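Grip log, 12 April 2026
Foam fingers vs. the old hard ones, wrist camera on
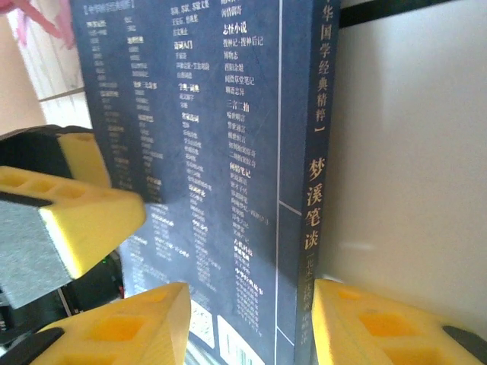 Sunent says the foam set is good for 3000 cycles. I'll believe it when I see a worn one. So far 9 tries per set on the paperback, closing speed the same for both.

Foam: 3 bad grips, all with the book turned on approach. Hard set: also 3. So much for "adaptive."

Wrist view is fine up close but text goes soft toward the bottom of the cover. Don't trust it for spine reading yet.

Sihan Cheng wants to order a second set. I'd wait. Ask Grindomley what the pads cost alone.

Recent entries
- Stavside controller, dropped packets
- Ateş arm, first power-up
- Cable chafing, October

This site uses cookies. Accept | Settings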